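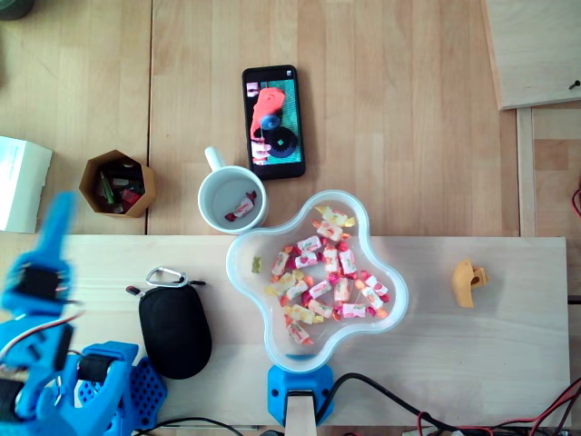
Blog Tour: The Esness Letters by Despina Ciobanu

I am pleased to take part in the blog tour for The Esness Letters, the second novel by Despina Ciobanu and the first of her books to be published by Bunberg. An advance copy was provided by the publisher for the purposes of review. No payment was received, and the opinions expressed are my own.

The novel opens in September, when Lumturie, a young archivist, accepts a temporary post at a boarding school on the island of Esness. The school has closed, and she is asked to sort its papers before the building is sold. Among the attendance books and kitchen accounts she finds 40 letters written by a former pupil, Joris, to a friend who appears never to have answered. Readers are given the letters in the order in which Lumturie opens them, and the order in which they were written becomes clear only gradually.

Ms. Ciobanu's first novel was intended for adults. The present book is addressed to readers of 14 and over, and the change suits her. The sentences are shorter, the chapters seldom exceed six pages, and the friendship between Lumturie and the ferry operator's daughter is handled with patience. I particularly admired the chapter in which the two of them read a letter aloud in the boathouse and disagree over whether Joris is telling the truth.

I have two reservations. The sale of the building is settled very quickly, in a telephone call that takes place between chapters, and the buyer is never given much of a character. The headmaster's diary, which occupies most of the middle section, also repeats information that the letters have already supplied. Some readers may wish to move through those pages at a brisker pace. The final letter, on page 237, restored my full attention.

The cover and the small map at the front are the work of Oana Marinescu. The map should be consulted before the chapter set at the north landing, where the directions are difficult to follow without it.

The Esness Letters is recommended to school libraries and to readers who enjoy novels told through documents. It contains one scene of bullying and several references to the death of a parent.

Title: The Esness Letters
Author: Despina Ciobanu
Publisher: Bunberg
Rating: four out of five

The tour continues tomorrow with an interview conducted by Dorian Cordier on his own blog. Comments on this review will remain open until the tour has ended.

Posted 14/11/2024

Recent Posts
Review: A Lantern for the Ferryman
Cover Reveal: The Salt Orchard
Reading Summary for September
Blog Tour: Winter at Number Nine
Review Policy and Requests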